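Search this forum
Search
Home | New posts | Members | Log in

Walking instead of the gym — is it enough?
Started by Ionuț Enache, 9/4/24 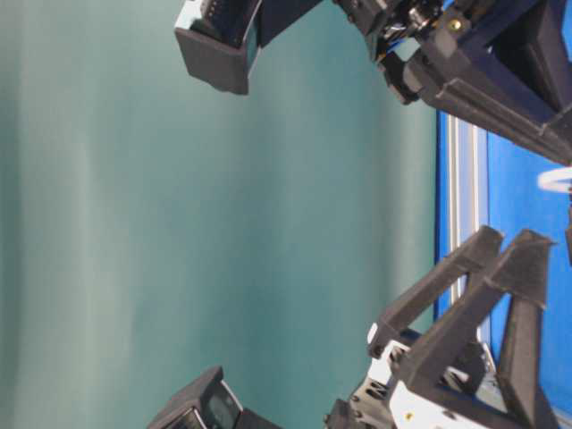
Green surface, seen close up.

Ionuț Enache wrote:
I gave up my membership at Stosadau in July and have been walking since. I do the loop from Tovwood station up past the reservoir and back, 51 minutes at my usual pace, five days a week. Weight has come down 7 pounds. My question is whether I need to do anything else or whether walking will carry on working. I don't want to go back to the gym. I eat the same breakfast and lunch most days and don't snack after tea.

hillsandstiles wrote:
7 pounds since July is fine. Keep going. I'd add something for your arms and back, though, as walking does nothing for them. Press-ups against the kitchen worktop will do to start with.

marrowfat wrote:
Disagree that he needs to add anything. He asked if walking is enough and for losing weight it is, if the food is under control. I did nothing but walk for two years. People load themselves up with extras and then drop the lot.

hillsandstiles wrote:
I said press-ups against a worktop, not a triathlon. It takes four minutes. At my age (61) you notice it when you can't lift a suitcase.

Pangilinan wrote:
Which way round do you do the Tovwood loop? If you go clockwise you get the steep bit by the old pump house (the one with 1887 over the door) while you're fresh. I found it much harder the other way and my heart rate stayed up for longer.

Ionuț Enache wrote:
Clockwise. I'll try it the other way at the weekend. I can manage the worktop press-ups, did eight this morning and stopped there.

marrowfat wrote:
Fair enough. What are you eating in the evening? That's where mine went wrong.

Ionuț Enache wrote:
Soup or eggs in the week. Weekends are looser, we usually have a takeaway. I cut 200 calories a day by dropping the second slice of toast and having milk instead of cream in coffee.

kettle_on wrote:
Has anyone here done the Kundaritz walking plan? It has you going out twice a day for shorter walks. I can't fit 51 minutes in before work.

Pangilinan wrote:
I did it for a month. It's all right. The evening walk was the one I skipped — once I'd sat down that was it. Do the second one at lunch if your job lets you.

kettle_on wrote:
Lunch might work. I get half an hour. Will start Monday and post how it goes.

Page 1 of 1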